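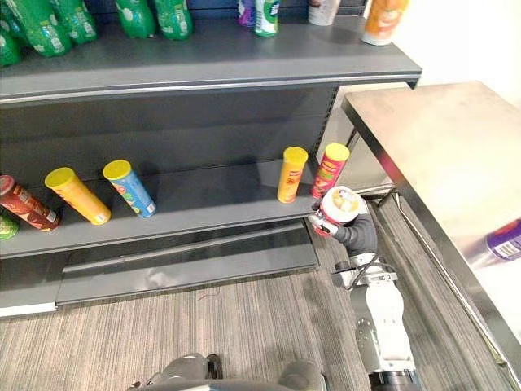
원격조종으로 진열 작업 시연 모으는데, 원통형 과자통 세우기에서 자꾸 막혀요

글쓴이: 선반앞주민
2월 23일

안녕하세요, 눈팅만 하다가 처음 글 올려요. 저희 팀이 요즘 매장 진열 정리 작업을 양팔 로봇한테 가르치고 있거든요. 방식은 평범해요. 사람이 리더 암을 잡고 움직이면 로봇 팔이 따라오고, 그걸 에피소드로 저장해서 모방학습을 돌립니다. 지금까지 모은 게 334개예요. 리더 암은 Ostell 거고 기록 프로그램은 Nundard 씁니다(이 조합 쓰시는 분 또 계신가요??).

작업은 회색 철제 선반 가운데 칸에 기울어져 있는 과자통을 집어서 똑바로 세우는 거예요. 말로 하면 진짜 별거 아닌데, 제가 직접 조종해 보니까 이게 너무 어렵더라고요. 통이 둥글잖아요. 손가락을 조금만 비뚤게 대도 통이 데굴 돌아가 버리고, 잡았다 싶으면 뚜껑이 제 쪽을 보고 있어서 거기서 손목을 한참 돌려야 해요. 그러다 이미 세워 둔 옆 통을 툭 건드리면 처음부터 다시... 어제는 그것만 하다가 퇴근했습니다 ㅠㅠ

학습 결과도 애매해요. 집는 데까지는 그럭저럭 하는데, 집고 나서 선반 앞 모서리 근처에서 멈칫멈칫하다가 그냥 놓아 버려요. 제가 조종할 때 거기서 고민하느라 멈추는 버릇이 있는데 설마 그걸 배운 걸까요?

궁금한 건 이거예요. 시연을 더 모으면 나아질지, 아니면 지금 있는 걸 골라내고 다시 찍는 게 나을지. 그리고 위 칸에 병들이 같이 서 있는데, 그쪽은 안 건드리는 작업이라도 매번 배치를 바꿔 주는 게 좋을까요? 옆에 있는 스테인리스 테이블은 자리가 고정이라 못 옮깁니다. 로봇 팔꿈치가 그쪽으로 나갈 때마다 제가 움찔해요.

Anil Nambiar
추천 24

네, 멈칫하는 거 배운 거 맞을 거예요. 저도 똑같이 당했습니다 ㅎㅎ 사람이 생각하느라 서 있는 구간이 길면, 모델 입장에서는 그 자세에서 가만히 있는 게 정답인 데이터가 잔뜩 쌓이는 거라서요.

저라면 새로 찍기 전에 있는 것부터 정리합니다. 에피소드마다 관절 속도가 거의 0인 구간을 뽑아 보세요. 시작 전 대기 시간이랑 끝나고 손 놓은 시간은 그냥 잘라내면 되고, 중간에 멈춘 건 좀 조심해야 돼요. 그리퍼가 닫히기를 기다리는 정지는 필요한 정지거든요. 그것까지 지우면 덜 닫힌 채로 팔을 들어 올립니다(해 봤어요, 통이 바닥에 굴러다녔어요). 손가락은 안 움직이고 팔도 안 움직이는데 한참 서 있는 부분, 그게 고민한 구간이에요.

그다음은 시연하는 분 쪽 문제인데요, 동작을 미리 정해 놓고 들어가세요. 저는 조종 시작 전에 맨손으로 똑같은 통을 집어서 세워 봅니다. 어느 쪽에서 들어가고, 손목을 어느 방향으로 돌리고, 어디서 바닥을 내려놓을지요. 특히 손목 방향은 팀에서 하나로 통일하는 게 좋아요. 누구는 시계 방향, 누구는 반대로 돌리면 모델이 중간에서 갈팡질팡하는데 그게 겉으로 보면 딱 말씀하신 그 멈칫거림이에요. 원인이 둘 다일 수도 있다는 얘기죠.

그리고 돌리는 건 선반 안쪽에서 하지 말고 앞으로 좀 빼서 하세요. 통을 선반 앞 모서리 바깥까지 당겨 온 다음 거기서 세우고, 세운 채로 밀어 넣는 순서요. 안에서 돌리면 옆 통이랑 윗선반을 다 신경 써야 해서 사람도 긴장하고 궤적도 지저분해져요. 단, 테이블이 로봇 바로 옆이라면 빼는 방향을 정면으로만 하시고 팔꿈치 쪽은 작업 영역 제한을 걸어 두세요. 움찔하는 것도 데이터에 들어갑니다!

위 칸 병들은 저는 가끔 바꿔 줬어요. 매번까지는 필요 없고 30개 찍을 때마다 한 번씩 섞는 정도? 그것보다는 통의 초기 자세를 다양하게 하는 게 훨씬 중요합니다. 왼쪽으로 기운 것, 오른쪽으로 기운 것, 뚜껑이 이쪽을 보고 누운 것을 골고루요. 지금 데이터가 한쪽으로 몰려 있지 않은지 한번 세어 보세요.

뚜껑수집가
추천 3

저희는 그냥 더 모았더니 됐어요. 몇 배는 더 모은 것 같네요. 색깔 다른 통도 섞으시고요. 빨간 통만 잘 집고 파란 통 앞에서는 멍하니 있는 로봇 보면 마음이 아픕니다.

조종간놓지마
추천 약 30이었는데 글 수정하면서 초기화됨 (억울)

윗분들이 안 쓰신 것만 보탤게요. 혹시 조종할 때 화면만 보고 하세요, 아니면 로봇 옆에서 눈으로 보면서 하세요? 저는 옆에 서서 고개 쭉 빼고 조종했었는데, 제 눈에는 통 뒤쪽이 보이지만 로봇 카메라에는 그게 안 보이잖아요. 그러니 모델은 근거도 없이 손가락 위치를 맞혀야 하는 거예요. 그 뒤로는 카메라 화면만 보고 조종합니다. 처음엔 답답해서 속도가 절반으로 떨어졌는데 며칠 지나니까 손에 익더라고요.

손목 카메라가 있으면 집기 직전에 통 몸통이 화면에 제대로 들어오는지도 보세요. 뚜껑 쪽으로 너무 붙어서 잡으면 반짝이는 것밖에 안 보여요.

아 그리고 실패한 에피소드 버리지 마세요. 놓쳤다가 다시 집어서 끝까지 세운 건 따로 표시해 두면 복구 동작 가르칠 때 요긴해요. 저희는 Kandasamy라는 사내 도구로 태그를 다는데 엑셀로 해도 아무 문제 없습니다.

선반앞주민 (글쓴이)

와 다들 감사해요!! 방금 앞쪽에 찍은 것들 돌려 봤는데 손목을 저는 오른쪽으로, 같이 하는 동료는 왼쪽으로 돌리고 있었네요... 오른쪽으로 통일하기로 했고, 정지 구간 자르는 스크립트는 오늘 밤에 짜 보려고요. 화면만 보고 조종하는 것도 내일 해 볼게요. 3월 안에 다시 학습 돌리면 여기에 결과 남기겠습니다.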